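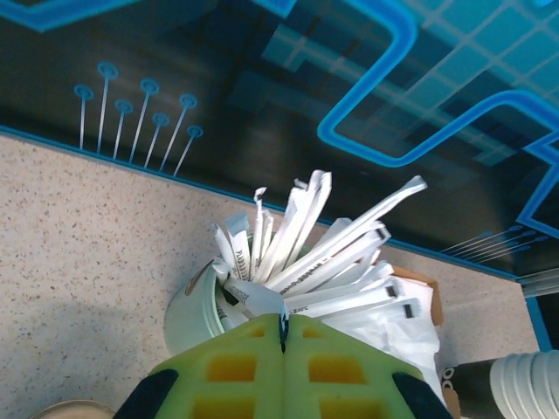 The Coffee Corner at Pendby, Through the Morning Rush

Welcome back to the gallery! Those of you who have been following along since we moved into the Planholm building will know that I have a soft spot for the drinks counter. People write to me about the big workshop and the new front door, and I'm always glad to hear it, but if you ask me where the place really lives, it's at the counter with the speckled top, somewhere between the straws and the sugar.

It isn't a large setup. We had 700 square feet to play with on this floor, and most of that went to tables, so the drinks had to fit where they could. Sandro Piras, who planned the counter with me over more evenings than either of us would like to admit, wanted everything within one arm's reach: cups, straws, lids, and then the machine from Grasso at the far end (still the noisiest thing we own, and still my favorite). I wanted it to look friendly. I think we both got our way, more or less, although we did go back and forth for a good while about drawers.

The straws were the first thing we settled. They come in paper wrappers, which I like, and they stand up in a round cup with pale green and white on it, fanned out like a bunch of flowers somebody has just set down. Guests help themselves. By the middle of the morning a few of the wrappers are usually torn or crumpled at the tips, and I've stopped fussing about it. The blue circuit-board design glowing on the dark panel was picked out long before I had any say in things, and I've grown very fond of it, particularly on gray mornings when the rest of the room is half asleep.

Then there are the paper cups. We went through roughly 3,080 of them between the opening and the end of September, a number I only know because Pellell sends such a thorough statement with every delivery. The olive green was Sandro's choice. I had been holding out for plain white, and I'll admit in public that he was right, as the green looks lovely against all those little flecks of tan and orange and gray in the countertop. 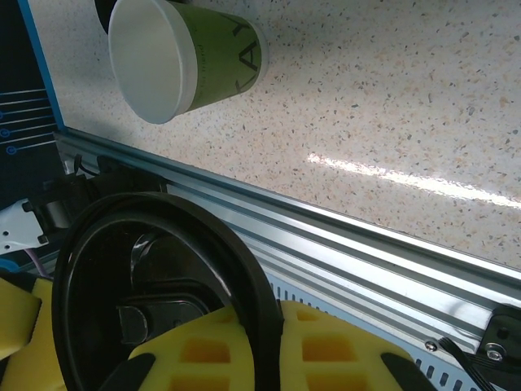

A paper cup on its side on the speckled counter, with the metal rail running along the edge.

I'm fond of that rail, too. It has grooves along its length and it catches the light in thin stripes, and it gives the counter a tidy finish, a bit like the trim on an old diner table. The overhead lights leave a long bright streak across the top as well, and I spent my first week here trying to wipe it off with a cloth.

More pictures will follow once the shelves are up and I've had time to sort through the rest. If you're stopping by, the first pot goes on at 7:30 and the cups are where they always are.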